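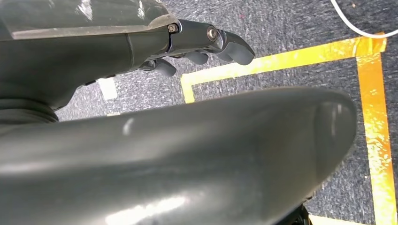

**Does Skolow need a fixed camera as well as the one on the wrist?**

A fixed camera is optional. Skolow plans from the wrist view alone once the hand model and the floor zone have been set up, and a second view shortens the search step at the start of a job.

## Skolow 8: wrist-view perception and grasp planning

Skolow runs between the camera driver and the arm controller. It takes the wrist stream and the joint readings, and returns a target pose with a finger closing plan. It doesn't replace the controller's own limits or the safety circuit.

### Self-masking

At close range the thumb can fill most of a wrist view, out of focus, with the other fingers across the top. Skolow renders the hand model at the current joint angles and removes those pixels before any object search. Glossy shells need the wide mask setting. Clear covers are masked as part of the hand body and must be present in the model file.

### Tape zones

Work areas can be marked out on the floor with coloured tape. The zone finder fits straight lines to the tape and needs one right-angled corner in view to hold its position. Yellow on grey carpet works with the stock colour profile. Creased or shiny tape breaks a line into short pieces; raise `join_gap` if the zone drops out. Small scraps of other tape are ignored below the `min_strip` length.

### Cables

Thin cables are tracked as keep-out curves. A cable that leaves the view is kept in the plan for 3000 ms, then dropped.

### Settings

| Key | Default | Unit |
|---|---|---|
| `mask_mode` | narrow | |
| `join_gap` | 8 | mm |
| `search_timeout` | 2000 | ms |
| `cable_hold` | 3000 | ms |
| `port` | 1479 | |

### Works with

- Jukell arm controllers, through the supplied bridge
- Cozma hand models, three or more fingers
- Recorded streams, for replay without an arm

Replay uses the same settings file as live running. Changes to the hand model need a restart.

### Supply

Sold per arm by Brirwood. The licence covers updates within version 8. The next update is due in April and adds curved zones. Technical queries go to Lucinda Kincaid at Brirwood; please attach the settings file and a replay log.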